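Rollton pauses two-arm sorting cells after gripper fault

Rollton stopped work on all six of its two-arm sorting cells for 12 days in August 2019 after a gripper closed without a command while a technician was reaching onto the table. The technician, Toàn Mạc, had two fingers bruised and was back at work the next morning.

The cells are used to teach pairs of small robot arms to pick up light objects and put them into bins. Mạc had gone in to clear an item that had rolled against the frame. The run was paused on the operator's screen, and both arms had stopped moving. The left gripper then shut on his hand and held for several seconds until a coworker, Hạnh Phí, cut the power at the wall.

"Paused meant the joints were holding still," said Lorraine Hebden, who runs the lab. "It did not mean the gripper was off. We had all been treating it as if it did."

An internal report names two causes. The first was a worn cable at the wrist, which bent each time the arm reached across the table and had begun to drop its signal. The second was in the control software, called Elano. When the signal came back after a short loss, Elano sent the gripper its last stored position, and it did so even during a pause. In this case the last stored position was closed.

The lab's logs go back to April. Engineer Vinh Tô went through 2,104 runs and found 453 in which the wrist signal had dropped at least once. Most of the drops were too short for an operator to notice. A few had been written up as missed grasps, and the items were put back on the table and the run repeated.

"We had the warning in the data," Tô said. "It was filed under the wrong heading."

Cunier, the company that supplies the arms, has sent replacement cables with a longer loop at the wrist so that they bend less sharply. Rollton has changed Elano so that a gripper stays where it is after a lost signal until the operator clears the fault. Pausing a run now cuts power to both grippers as well, and a held object may drop.

Staff also have a new rule: no hands inside the frame unless the main switch is off. Ngọc Ung, who trains new operators, said that adds time to every reset — the arms have to be brought back to their start positions each time — and that the daily targets have been lowered to allow for it.

The cells are running again. The lab plans to check every wrist cable once a month and keep a written record of each signal loss.

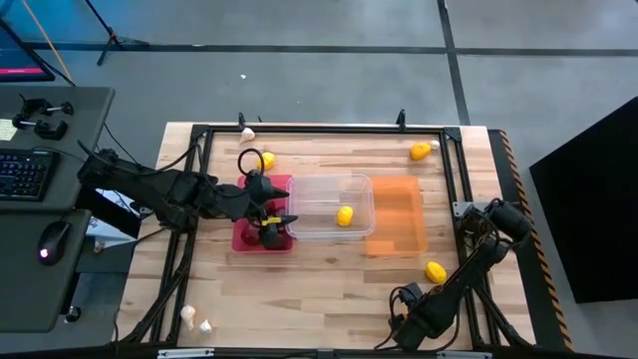 A two-arm sorting cell at Rollton, with the left gripper reaching into the red bin.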